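**Old Dell tower - replace the board battery while I'm in there?**

**gprado_histville:** Evening all. I've finally got the side off the old Dell my aunt passed on to me, and I'm rather enjoying myself! Green board, memory slots either side of the socket, and the coin cell is easy enough to get at. 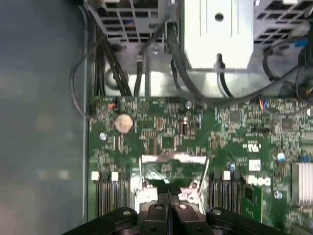

**Dwight Caron:** Change it, Gervásio, it's a cheap little part and you'll only be cursing in May when the clock goes wrong.

**pletton_pete:** Can't agree, sorry Dwight - mine has kept perfect time for years. I'd leave well alone and mind those socket contacts.

**gprado_histville:** Thank you both, a pack of 5 is ordered.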